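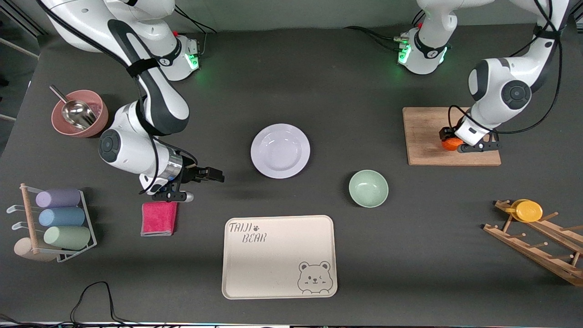
From: Hertta Tuominen
To: Surna Street building list
Date: October 15, 2023
Subject: Re: Re: Laundry room hours (again)

Hi all,

I see we've reached the stage of the year when we argue about the dryers. Replies below, in between the quoted parts. I'm copying the whole list because the last two rounds went out to half of it and the other half found out from the stairwell.

> I propose we go back to the sign-up sheet. It worked fine
> for years and everyone knew where they stood.

I remember the sign-up sheet. I remember it filling up for the whole month on the evening it was posted, mostly in the same green pen. If we bring it back I'd like a limit of two slots per apartment per week, and I'd like the pen tied to the wall, out of reach of whoever owns the green one.

> The room should close at 8 p.m. Some of us live over it.

Fair enough, and I say that as someone who lives over it too. But there are 28 apartments and two dryers, one of which takes 14 minutes to decide whether it's on. Close at 8 and everybody with a day job is washing on the weekend, all at once, glaring. Could we try last load in at 9 and see if anyone upstairs dies? I volunteer to be the canary.

> The Flornell quote came to $2,550 for a new dryer, installed.
> In my opinion this is a lot of money for hot air.

It is, though we've spent more on it in this thread alone if you bill by the hour. The quote includes hauling away the old one, and the one from Segers doesn't. I called them in August to ask what removal would cost and they said someone would get back to me. I'm still looking forward to it.

I'd go with Flornell. If people want a third quote, please go and get one, and don't just write "we should get a third quote" and wander off. I did that last year and I know how it ends.

> Also, whoever keeps taking other people's wet things out and
> leaving them on top of the machine, please stop.

That was me, twice. Your load had been done for 20 minutes the first time and well over an hour the second. I did fold the towels, badly. I'll stop if we agree on a grace period, and I'd suggest 20 minutes, after which your stuff goes in a basket and you don't get to write to the list about it.

One more thing while I have you. The lint trap on the left dryer comes out. It slides straight up. Judging by what I pulled out of it, this will be news to several of you.

Please send me a yes or no on the Flornell quote, off list if you can bear it.

Hertta
3rd floor, over the dryers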